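Gridora Schreibtischauflage Donport, hellgrau-weiß, matt

Stand der Seite: 9. Juli 2025

Eine weiße Tischauflage ist eine heikle Anschaffung. Auf Herstellerfotos sehen sie alle gleich aus, nämlich makellos und von allen Seiten ausgeleuchtet, und zu Hause liegt dann etwas auf dem Tisch, das je nach Uhrzeit beige, bläulich oder einfach grau wirkt. Wir haben die Donport trotzdem ins Sortiment genommen, allerdings erst nach längerem Zögern und nur in der matten Ausführung. Die glänzende Variante führen wir nicht. Wer sie unbedingt haben möchte, muss anderswo suchen.

Gridora nennt den Farbton »Reinweiß«. Das halten wir für übertrieben. Neben einem Blatt Kopierpapier ist der Unterschied deutlich zu erkennen, die Auflage liegt eher bei einem gebrochenen Weiß mit leichtem Zug ins Graue. Wir führen sie deshalb im Shop als »hellgrau-weiß« und bekommen seitdem weniger Rücksendungen wegen der Farbe.

Matt heißt in diesem Fall vor allem, dass sich Lampen und Fenster kaum spiegeln. Schatten bleiben natürlich sichtbar, und auf einer so hellen Fläche fallen sie stärker auf als auf Holz oder dunklem Linoleum. Wer nur eine einzelne Leuchte am Tisch hat, sollte das vorher mit einem großen Bogen Papier ausprobieren.
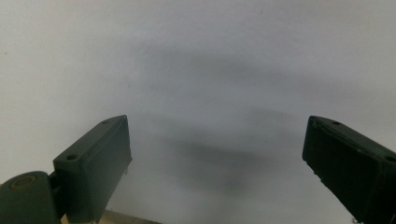
Helle Fläche mit weichen, unscharfen Schatten: Der Ton geht von gebrochenem Weiß in ein kühleres Hellgrau über.

Zur Pflege schreibt der Hersteller »feucht abwischbar, praktisch wartungsfrei«. Den ersten Teil können wir bestätigen, den zweiten nicht. Kaffee geht mit lauwarmem Wasser und einem Tropfen Spülmittel weg, solange er frisch ist. Kugelschreiber braucht Geduld, Filzstift bleibt in der Regel. Schmutzradierer bitte weglassen, sie polieren die Oberfläche stellenweise blank, und diese Stellen bekommt man nicht wieder matt.

Auch mit dem Versprechen, die Auflage liege »sofort plan«, sind wir vorsichtig. Sie kommt gerollt und braucht bei Zimmertemperatur etwa 2 Tage, bis die Ecken unten bleiben. Bücher auf den Rändern helfen. Von Föhn oder Heizkörper raten wir ab, bei unserem Muster hat sich eine Kante dabei dauerhaft gewellt.

Technische Angaben
Material: Kunststoff, durchgefärbt
Stärke: 3 mm
Kanten: geschnitten, nicht umgenäht
Unterseite: rutschhemmend, auf Glas nur mäßig
Zuschnitt: auf Anfrage, Bearbeitungszeit 8 Werktage
Lieferung: gerollt im Karton

Passend dazu bietet Gridora die Randleiste Gramside an. Sie soll die vordere Kante schützen und das Verrutschen verhindern. An geraden Tischkanten tut sie das ordentlich, an gerundeten steht sie ab. Für die meisten Tische halten wir sie für entbehrlich. Das Filzset Garba mit 6 Pads für Lampenfuß und Monitorständer ist die sinnvollere Ergänzung, denn harte Gummifüße können auf hellen Kunststoffen dunkle Abdrücke hinterlassen.

Farbmuster verschicken wir kostenlos. Bitte legen Sie das Muster an den vorgesehenen Platz und sehen Sie es sich morgens und abends bei Lampenlicht an, bevor Sie bestellen. Zugeschnittene Auflagen sind vom Umtausch ausgeschlossen.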